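Sorting small desk items: notes on the round organizer

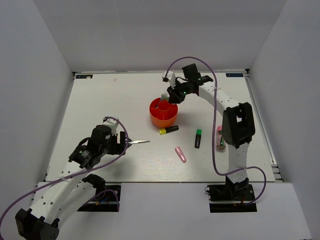 The round organizer on the white table, with a few items still to be sorted.

I have been using divided desk organizers for long enough to have opinions about compartment geometry, and after the last post on drawer trays Trinh Lương asked for one on the upright kind. What follows applies to any round organizer with a central well and sections arranged around it.

The layout first. A circular compartment in the middle and thin walls running out to the rim give you wedge-shaped sections. Wedges are narrow at the inner end and wide at the outer end, so a pen dropped into one tends to lean against the rim. The center compartment has no narrow end, and I reserve it for whatever gets picked up most often. In my case that is two pens and a mechanical pencil.

Color matters more than I expected. A red or orange organizer on a white surface is easy to locate in peripheral vision, and I stopped looking up from the page to find it. The drawback is that dark items dropped low into a section are hard to identify from above. I put small dark things (binder clips, a USB stick) in a section at the front, where I can tip my head and see them.

Loading order. I did this wrong for years by filling the organizer as things came to hand. The current procedure:

1. Empty everything onto the table and spread it out so nothing overlaps.

2. Put the tall items in first, in the back sections. Glue sticks, correction pens and markers go there.

3. Place short items in the front sections. Anything shorter than the wall goes in standing up if it will stand, flat if it won't.

4. Leave one section empty. It will be full by January.

The rule about tall items at the back is there to keep a clear path to the front sections. If a tall item is at the front, every reach toward the middle goes over it, and sooner or later a sleeve takes the whole thing off the desk.

I tested this on my own desk over 12 working days. For the first six I loaded at random; for the second six I used the order above. During the random period I knocked the organizer over twice. During the ordered period I didn't knock it over, although I did put a highlighter back in the wrong section on most days. A sample of one desk proves very little, but I kept the second arrangement.

On weight. A round body has no flat side to push against a wall, so it will shift if you drop things in from a height. Mine weighs 300 grams loaded, and it still moves if I am careless. Rubber feet help. The Grasodik I owned before had felt pads, which slid on a smooth tabletop and collected dust. I replaced them with adhesive dots from Dureck, and those held until I sold it.

On cleaning. Dust and pencil shavings settle at the inner end of each wedge, where a finger doesn't fit. A dry paintbrush reaches it. I do this when I empty the organizer, and I skip washing unless something has leaked. Shalini Maurya wrote in to recommend compressed air, which works but puts the shavings on the desk -- do it over a bin.

Items I no longer keep in an organizer of this type: scissors with long handles, rulers, and loose paper clips. The first two make it top-heavy. The clips work their way under everything else, and getting one out means getting everything out. They now live in a shallow Arkholm tray next to the lamp, along with the staples.

Next post will be on cable labels, assuming the Sengar printer tape arrives.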